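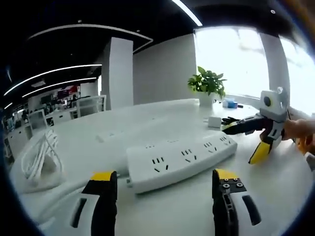

*White power strips and a coil of white cable on the table at Standside.*

## Powerboard clear-out: 331 items in, more to come

Standside, 28/08/2023

The spare power strips are coming out of the cupboards at Standside. Also the chargers, the extension leads, the mystery adapters and whatever was in the bottom drawer by the printer on level 3. Count so far is 331 items, which is well up on what building management had guessed when the notice went round.

Of those, 131 are power strips. More than 70 are plug-in adapters and chargers that came in with no device attached and no label. The rest is leads. Mostly white, some black, a lot of them tied in knots.

Sorting is in the Ndung'u Room, level 3. The room is off the booking system until the job is finished. If you had a meeting in there it has been moved, check your calendar, the new room should be showing. If it isn't showing, ring the front desk.

### What is happening

Every tenant has been asked to go through desks, storerooms, under-bench spaces and kitchen cupboards and pull out any portable power gear that isn't plugged in and in use. Gear that is in use stays where it is for now and gets looked at in place.

Loose stuff goes to the front desk or straight up to level 3. It gets a numbered sticker, goes on the list and joins the queue. Clemik, the electrical contractor doing the checks, then looks at each item and puts it in a keep tub, a recycle tub or the query pile.

The query pile is the big one. A lot of it is power strips bought overseas or shipped in with equipment, with outlets that don't suit the plugs most people in the building use. Some have been sitting behind desks with a travel adapter jammed in each end. Those combinations are not going back out. The strip might be fine on its own but not like that, Clemik says, and anything with that set-up will be seperated and each part looked at by itself.

Strips with cracked casings, scorched slots, loose outlets or cords held on with tape go directly to recycling. No appeal. Same goes for any cord with the inner wires showing.

### Who has handed in

Serach, which has the biggest floor area in the building, brought its gear down on two trolleys and says there is another load to come from the workshop end. Several smaller tenants have put in a bag or two. A couple of offices on the ground floor had not dropped anything off at the time of writing, so expect a knock.

Serach has also asked for a good share of its strips back. It is moving desks this spring and wants the long ones for the window side, where there are hardly any wall outlets. Management says that is fine as long as they pass and carry a current tag. No tag, no desk.

The window side has been a sore point for a while. Leads running across walkways, one strip plugged into another, a heater on the end of it. Plugging a strip into a strip is out from now on, all floors. So are heaters on strips. Heaters go in the wall or they go home.

New wall outlets have been priced. Not approved yet. A decision was meant to be made before the clear-out started and has slipped, and there's no new timing on it.

### Coils and knots

Small thing but it's come up a lot. Please don't hand in cables wound tight round the strip or round the adapter. The cord gets a sharp bend right where it enters the casing and that is the first place it fails. Loose loops, one tie in the middle, done. Velcro ties are at the front desk, free, take what you need.

Rubber bands go sticky and mark the white cords. Tape is worse. If it is already taped, leave it taped and let the people upstairs deal with it, a fair few cords have been nicked by somebody attacking the tape with a box cutter.

Also, keep plug and lead together with the thing they belong to. A charger brick without its lead ends up in one tub and the lead in another and then they never meet again. Bag them together. Write the office name on the bag. Pencil rubs off, use a marker.

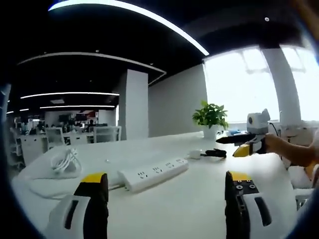 **Can I take a strip home once it has been checked?**
Checked strips stay in the building. Anything no tenant claims goes into the shared store on level 3 and can be signed out for use on site.

### The shared store

New idea and probably the most useful bit of all this. Standside has never had a common store for power gear, so each office buys its own, uses it for one event, and shoves it in a cupboard. Then the next event comes and nobody can find it and another one gets bought.

From the end of the clear-out the tagged, unclaimed strips will live on open shelves next to the Ndung'u Room. Long ones on the bottom, short ones in the middle, adapters and leads in trays on top. Sign-out sheet on the wall. Sign it out, bring it back, hang the cord loose.

Adapters are harder. Without the device it is not easy to say what one is for, and the print on the back is often rubbed down to nothing. Clemik will match what it can from the rating plate. The ones with a readable plate go in the trays with the volts and amps written large on a sticker. The ones without go to recycling. If you have lost the charger for an old monitor or a label printer come up and look before you order a new one, there is every chance it's in the pile.

Black leads in particular. Many of them are plain monitor or kettle-type leads, perfectly ordinary, and offices keep buying them.

### Claiming things back

The list is on the noticeboard outside the lifts on level 3 and a copy is at the front desk. It has sticker number, type, colour and the office it came from, where known. To claim, write your office name beside the number. You don't need to prove anything unless two offices want the same item, in which case management will make the call and that will be that.

Items with a fail mark can't be claimed, even if they worked fine last week. A few people have already asked. Working and safe are being treated as seperate questions.

If something has sentimental value, take it out before you hand in the box. A tin of old phone chargers came up with somebody's spare house keys in the bottom. Keys are at the front desk.

### Recycling

Failed gear leaves the building in one load. The cords are cut off first so that nothing gets fished out and put back into use. Please do not put power strips or chargers in the kitchen bins or in the yellow-lid recycling downstairs in the meantime. It has happened and the whole bin got knocked back by the collector, had to be picked over by hand in the loading bay.

Batteries are not part of this. Power banks are batteries. There is a red tub for those at the front desk, do not bring them upstairs, and if one is swollen or bulging leave it alone and call the desk.

### Working in the room

Sorting is by drop-in. Anyone who wants to help is welcome for as long or short as they like. There's a big white table by the window to spread things out on and gear can be laid out full length, which makes it much easier to see what you have got. Untangle, coil, sticker, list. You are not being asked to test anything or open anything. Don't plug things in to see if they go. Leave it all for Clemik.

Hot drinks outside please, there is a bench in the corridor.

The trolleys belong to the loading bay and have to be back down there by the end of the day. One was left in the lift overnight with the door trying to close on it.

### Next

Drop-off stays open until the level 3 shelves are ready, timing on that depends on the brackets turning up. After that the Ndung'u Room goes back on the booking system and the desk-by-desk check starts, beginning on Serach's side and working round. Offices will get a note beforehand. Clear the floor under your desks if you can, bags and shoes especially, and save your work, as strips will need to be unplugged for a few minutes each.

A second, smaller clear-out is pencilled in for March. Same rules, same tubs.

Questions about stickers and the list to the front desk. Questions about a particular strip or lead, put a note on it and leave it on the query pile. Clemik goes through the notes at the start of each visit.

*Correction to the notice in the lifts: it says drop-off is in the level 3 kitchen. Wrong room. It's the Ndung'u Room, a new notice is being printed.*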